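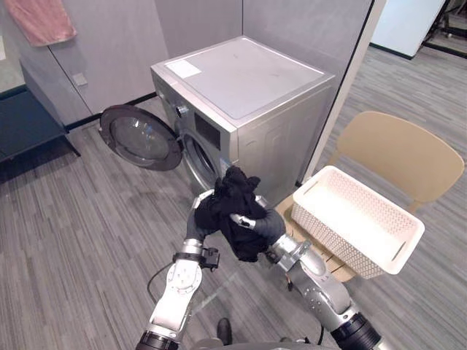 Friday

Up before 6, could not get back to sleep. Coffee, the end of the bread, and then the dark wash, which I had put off all week. I did it in one load in the end. The towels can wait until I have somewhere dry to hang them.

Front loaders are still new to me. At the old place in Ravanville we had a top loader and you could throw in a sock you had forgotten whenever you liked. With this kind the door swings out to the left and you have to bend down to the drum, and once it locks you are done. I found one black sock on the stairs ten minutes later and left it there for next time.

Orla Mulcahy called while I was sorting. She says I use too much detergent and that black things go gray from soap and hot water more than from wear. Cold, inside out, half the powder. I tried it her way. I also went through the pockets for once and found a bus ticket, a pencil stub and the receipt from Hirano that I turned the kitchen over for on Tuesday night. It was $16.52, so hardly worth the trouble, but it's in the envelope now with the others.

Wiped out the rubber around the door with an old cloth while I was at it. Gray lint and a hair tie. I should do that every month and I know I won't. The soap drawer needs a soak too, the corner of it has gone slimy.

Rain until lunch. Walked to Patar for clothespins and a new drying rack. They had the rack but only the short one, so I came home with the pins, a pack of 100, and a light bulb for the hall. Soup when I got in. The bulb is too yellow but I'll leave it.

The wash came out all right. No powder marks on the black shirts, so Orla may have a point – I'll see what they look like once they've been through a few more times. I hung the shirts on the shower rail and the pants over the two kitchen chairs. The heavy sweater I laid flat on a towel on the spare bed and turned over at four. Still damp at the cuffs when I checked after supper.

Letter from Rinar about the water bill. They want a meter reading by the end of the month. I got down on the floor with the flashlight and read it twice, 803 the second time and I think the first, and wrote it on the back of the envelope. Will phone it in on Monday if the line is open.

My knee is sore from the kneeling. Read over 40 pages of the library book and didn't take much of it in – it has to go back next week either way.

Tomorrow: towels, stamps, ring Orla back about the curtains. Need to ask her what she does with wool.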